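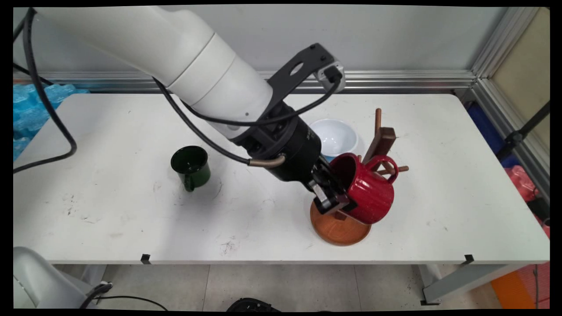 Slide 1. Red mug, wooden mug tree.

Quote approval in celebrity interviews: speaker notes
Plurnura entertainment desk, 9 Feb 2018

Slide 2. Scope
Talk covers sit-down interviews with actors and singers, print and web. Red carpet and phone-ins are out of scope. Take questions on those at the end.
Define terms before going on. Quote check: the publicist sees the quotes and may correct facts. Quote approval: the publicist may change or remove quotes. Most disputes start when one side means the first and the other means the second.

Slide 3. The sample
333 interviews, all from the Rokel archive. Each has a transcript and a published version. Pieces with no surviving audio were dropped.
Read out the coding rule: a change counts only if it alters meaning. Removing "um" or fixing a verb does not count.
Two readers coded every piece. Where they disagreed, the stricter reading was kept.

Slide 4. What gets changed
Remarks on former partners come first. Remarks on co-stars come second. Pay is a distant third.
Remarks about the singer's or actor's own early work are almost never touched, even when harsh. Pause here, as people usually want to argue.
Do not name any of the performers. The archive terms forbid it.

Slide 5. Time limits
Kushnir agency form: 2 working days to respond, after which the text stands.
Hevero form: no limit stated. Show the clause. Point to the word "timely" and ask the room how many hours that is.
Our own form gives the publicist 30 hours from the time the email is sent. Weekends are not excluded. This was left out of the November draft and had to be added back.

Slide 6. Cover stories
Handled separately. Photo approval and quote approval are often on the same sheet, so a late change to the cover picture reopens the text as well. Split the sheet. Get one signature per part.
If short of time, skip to slide 8.

Slide 7. Wording that works
Read the 3 sentences on the slide slowly. The second is the one publicists strike out. Accept the strike if the first stays in.
Do not offer a verbal version. An agreement made in a hotel hallway cannot be checked later.

Slide 8. Disclosure to readers
Current practice: one line in italics under the byline, only where approval was granted. Quote check alone gets no line.
Open point: whether the line should also run with reprints. Rokel runs it, Plurnura does not yet.

Slide 9. Questions
Blank forms are on the table by the door.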